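Speaker notes: "What to buy first, second and never"
Session on equipment planning, afternoon block, 48 slides (I will skip some)

Slide 1. Good afternoon. Say my name slowly. Thank Yuto Hayashi for the invitation and for reading my numbers before I show them to you.

Slide 2. My topic is the budget for a two-arm work cell. I am not going to speak about software today. I want to speak about the list of things which must be paid, and in which order. When we made our first list at Flonlow, it had two lines: arms and computer. The list we have now has 160 lines.

Slide 3. Leave this one on the screen while I talk about the tabletop. Small case with a latch, cloth with flowers, a few toys. 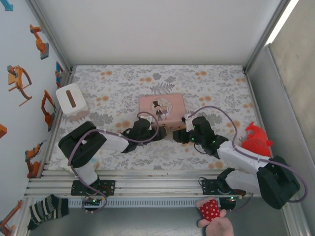
Tobiloba Okonkwo

Slide 4. Ask the room: which part of the cell is the most expensive? Everybody will say the arms. It is correct for the first month. After one year, the arms were less than half of our spending. The rest was cables, grippers, fingertips, mounting plates, aluminum profile and the hours of people who install them.

Slide 5. Cables. Please look again at the previous slide, how the purple cable goes along each forearm and makes a loop at the elbow. A cable in this position bends with every movement. We planned zero spare cables. Now we plan two for each arm, and they are bought on the same order as the arm. The delivery from Bolger was quick for arms and very slow for cables. I did not expect this.

Slide 6. Fingers for the grippers. Put them under consumables, not under equipment. At our company this changes who must sign. Equipment needs the signature of the director, and consumables need only mine. We ordered 100 pairs in December and it was the right quantity for us. For a smaller team I would say 48.

Slide 7. The objects. This line is always forgotten. A case, a plush toy, a piece of printed cloth, each one costs little, but somebody must go out and buy them, and buy the replacement when the shop does not sell the same one anymore. Locks belong on this line too. For a key task, buy several padlocks of one model and write on the order that the keys must be kept in matching sets. Then add hasps and screws.

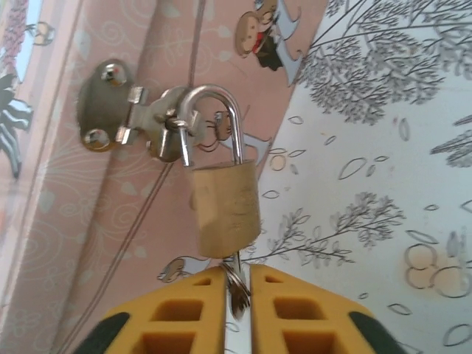
The wrist cameras I put on a separate line, because we compared two offers. Utodis was cheaper for one piece. Brurari was cheaper if we took 200, and we did not need 200. I asked both for a price at 48 pieces, and only one answered. Tell the story of the second phone call if there is time.

Slide 8. Floor space. Measure the cell with the door open and with a person standing beside it. We measured only the cell. (Pause here, people usually laugh.)

Slide 9. Table of costs by quarter. Do not read the table aloud. Only show the third column, where the repair hours begin to grow. Yuto will ask about depreciation, the answer is on slide 31.

Slide 10. What I would never buy again: the long service contract in the first year. We did not know yet which parts would fail, so we paid for the wrong ones. Take the short contract, keep a notebook of failures, and negotiate with the notebook in your hand.

Go to slide 14 if it is already past 3:40. Water.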